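Vokdale Paper and Carton Drop-off: Frequently Asked Questions

Last updated 2002-01-05
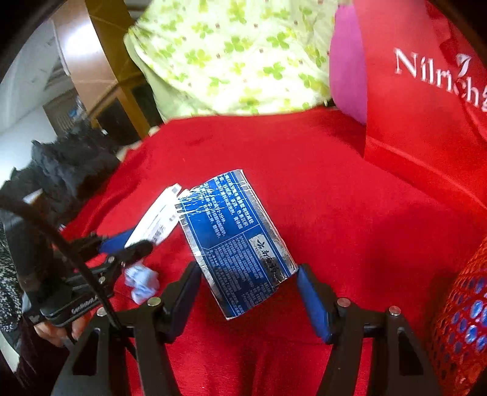
The drop-off on Wirner Road takes paper, card and household cartons from residents of Vokdale and Grinditz. The questions below are the ones the office gets most often by phone. If yours isn't answered, the number is on the back of your permit card.

Who can use the drop-off?

Anyone who lives in Vokdale or Grinditz. You need a permit card, and the card is free. One card is issued per address, so people who share a house share the card. Small businesses have their own arrangement, explained further down.

How do I get a permit card?

Bring something with your name and address on it to the office window. A utility bill, a lease or a bank statement is fine. A driver's license is fine too if the address is current. The card is made while you wait. We don't mail cards out.

I lost my card. What now?

Come to the window with the same kind of proof. The old card is canceled and you get a new one. If you find the old one later, throw it away.

What do you take?

Newspapers and inserts
Magazines and catalogs
Office paper, white or colored
Envelopes, with or without windows
Phone books
Corrugated boxes
Food and household cartons made of plain card
Paper bags
Egg cartons made of pulp

What don't you take?

Milk and juice cartons
Pizza boxes with grease on them
Wax paper and freezer boxes
Paper towels, tissues and napkins
Wallpaper
Photographs
Hardcover books with the covers on
Anything wet

Why no milk cartons? The next town takes them.

They sell to a different mill. Ours is the Sydorenko mill, and it has no way to separate the plastic lining from the paper. One load in April was turned back for this and we paid the hauling both ways.

Do cartons have to be flattened?

Yes. Open both ends and press them flat. You don't need to cut them along the seams. Boxes that arrive standing up fill the container before it has any weight in it, and the hauler charges us by the trip.

What about shiny or metallic printing?

Ink and thin decorative stamping are accepted. If the metallic part is a separate layer of foil or film that you can peel off the card, peel it off or put the carton in the trash. A quick test is to tear a corner. If it tears like card all the way through, we'll take it. If it stretches, or a skin stays behind holding the two halves together, we won't.

Does it matter if the writing on a package isn't in English?

No. We sort by material and the language makes no difference. Please check that the inside tray, the leaflet and any plastic window have been taken out. Leaflets can go in with the office paper.

Do I have to remove tape, staples and labels?

Staples can stay. Paper labels can stay. Take off long strips of plastic packing tape if they come away easily. Short pieces are all right.

How should I bring things in?

Loose in a bin, in paper bags, or tied with string. We can't take anything left in plastic bags. You can carry it here in plastic, but you have to empty the bag into the container and take the bag home with you.

Is there a limit on how much I can bring?

The limit for households is 200 pounds a visit. Very few people come near it unless they are clearing out a house. If you are, call first and ask for Lizelle Gumede, who can set aside a time when the large container is open.

Can I bring boxes after a move?

Yes, flattened and with the packing material taken out. Before you bring them, you may want to look at the reuse shelf by the entrance. Clean moving boxes left there are free to anyone. Please don't put torn ones on the shelf.

How do business permits work?

A business permit costs 90 dollars a year and covers one location. It raises the limit to 320 pounds a visit. There were 193 of these permits on the books at the end of the last permit year. Apply at the window with a copy of your business license. Hatem Berrada handles renewals, and a notice goes out one month before yours runs out.

Do you shred documents?

No. You can bring paper that is already shredded if it is in a closed paper bag with the top stapled or folded over. Don't pour shredded paper into the container. It blows across the lot and into the neighbors' hedge.

Can I take things out of the containers?

No, even if you put them there yourself. If something went in by mistake, such as keys or mail you needed, go to the window and someone will walk over with you. We can't search a container once it has been picked up.

What happens to the paper after it leaves?

It goes to the Sydorenko mill in two grades, mixed paper and corrugated. The corrugated is pulped and made into the brown inner layer of new boxes. The mixed paper mostly becomes gray board, the kind used for the backs of writing pads.

Does the town make money on it?

In some years. The price for corrugated goes up and down a lot, and mixed paper sometimes sells for less than it costs to haul. Whatever comes in goes toward the hauling contract.

Can someone pick up from my house?

There is no curbside pickup for paper in either town at present. Residents who can't drive or can't lift may name another person to use their card. Ask at the window for the yellow form. Both of you have to sign it.

Is the lot plowed in winter?

Yes, but the street comes first, so the lot may not be clear until late morning after a heavy snow. If the chain is up, the lot is closed. Don't leave bags or boxes at the chain.

Where do I take glass, cans and batteries?

Glass and cans go to the Grinditz transfer station. Car batteries can be returned to the store that sells you the new one. For paint and other chemicals, call the office for the next collection date.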